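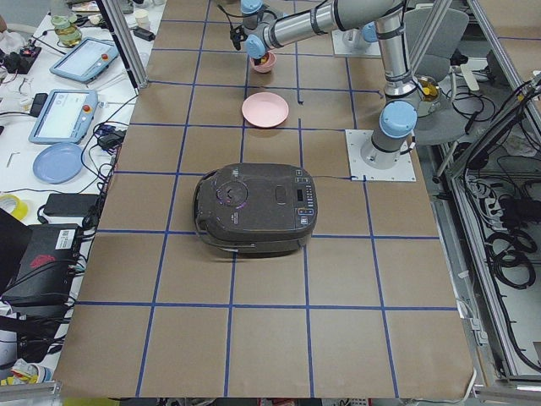 A rice cooker on a table covered in brown paper, marked off with blue tape.

The case for putting the controls on the lid

Most kitchen appliances are judged by what they do when running. I would judge a rice cooker by what it asks of the person standing over it, and on that measure the top-panel layout is better than the front-panel one that still fills the shops.

A front panel is designed for a shelf. In a showroom the cooker sits at eye level and the buttons face the buyer. At home it sits on a worktop, some way below the eyes, and the user has to stoop or tilt the body back to read the display. Tilting a full pot is bad practice. The water line shifts, and on a long programme the grains at the high side cook short.

Put the display and buttons on the lid and the problem goes away for anyone of ordinary height. The lid release belongs there too, well separated from the program keys. On the dark grey cooker in the photograph the release is a round dial at one end of the lid and the panel is at the other, with a small oval button between. That is a sensible distance. A hand going for the dial will not start a cycle by accident.

Jouko Ojala, who repaired small appliances at Skalley for many years, disagrees with me. His objection is steam. Electronics above a boiling vessel are in the worst available position, and he saw more failed lid panels than failed front panels. I accept the point as far as it goes. It is an argument for a better seal and a vent placed well clear of the panel, and both are cheap to make. It is also the case that a front panel catches whatever is spilled over the rim.

The size of the buttons is harder to defend. A column of tiny keys saves space that the lid has in plenty. Consuelo Arriaga, a neighbour of mine with arthritis in both hands, uses the blunt end of a pencil on hers. Coloured accents help a little in picking out start from cancel, but colour is no use in poor light, and a raised edge would do more. I would give up most of the programs for it. My own cooker offers 6 and I have used three since February.

Then there is the cord. A thin cord trailing from the back across the work surface is the ordinary arrangement, and it is a poor one wherever bowls and plates share the table. The cooker should be placed with its cord side towards the socket, and the serving dishes kept on the other side. Marking out the surface with tape, a place for each item, sounds fussy. I did it at home for a week with masking tape and left it down for a month. The cooker stopped drifting towards the wall, where the steam had been lifting the paint.

Brown paper under the lot is worth the trouble as well. It takes up starch drips and can be thrown away. It should be taped flat, as a loose edge will catch under the feet of the pot.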